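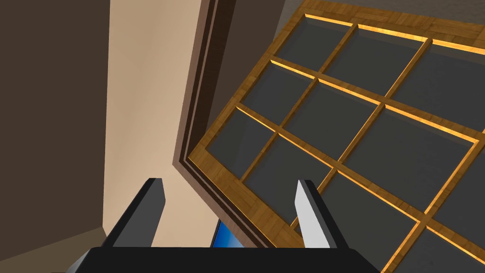 Wrist-cam only policies in sim: randomizing textures per part instead of per scene

tristoter_fan
Posted Tuesday, April 6, 2021

OK I have to share this because I've been grinning at my loss curves all weekend! I've been training a grasping policy in Tristoter using only the gripper view, no overhead camera at all. Old setup: pick one random texture set for the whole room at reset. New setup: every part gets its own draw, so the lattice bars, the wide outer strips and the panes can all come out different. You get some ugly parquet on a door and the policy has to live with it.

Same 2000 training episodes for both, 400 test episodes in rooms it never saw. The old way failed 128 of them. The new way failed 19. I ran the test set again with a different seed and the gap held.

palletjack
That's a huge drop. Are the test rooms also drawn from your texture pool? If they are, you may be measuring how well it learned the pool.

tristoter_fan
Textures are held out, room layouts too. The lighting code is shared though, so fair point there.

greasy_bearing
Love this. We saw something similar on the Zawadzka shelf scenes back in November, but our gain was a lot smaller. Glass was what killed us. Dark panes gave the depth head fits, and mixing up the wood around them did nothing for that. Do you use depth?

tristoter_fan
RGB only! I tried depth for a day and dropped it.

palletjack
Then I'd still be careful about calling it the textures. Per-part draws also give you way more contrast at the edges between parts, and a wrist view is mostly edges once you get close. Try the old scheme with stronger edge lighting and see how much of the gap you get back.

kettle9
I don't buy the edge thing. We did that on Karard last year and brighter edges made it worse, it started chasing highlights.

palletjack
Karard's renderer blows out highlights on everything. Not the same test.

kettle9
Maybe. I'd still put my money on the textures.

tristoter_fan
I can run it, it's one flag. Will also swap the lighting code for the Dreltska one so that isn't shared between train and test anymore. Config is going up tonight, and if anyone has a real arm to try this on please shout, I only have sim here.

greasy_bearing
We have an arm free on weekends. Send me the checkpoint and tell me what image size it wants.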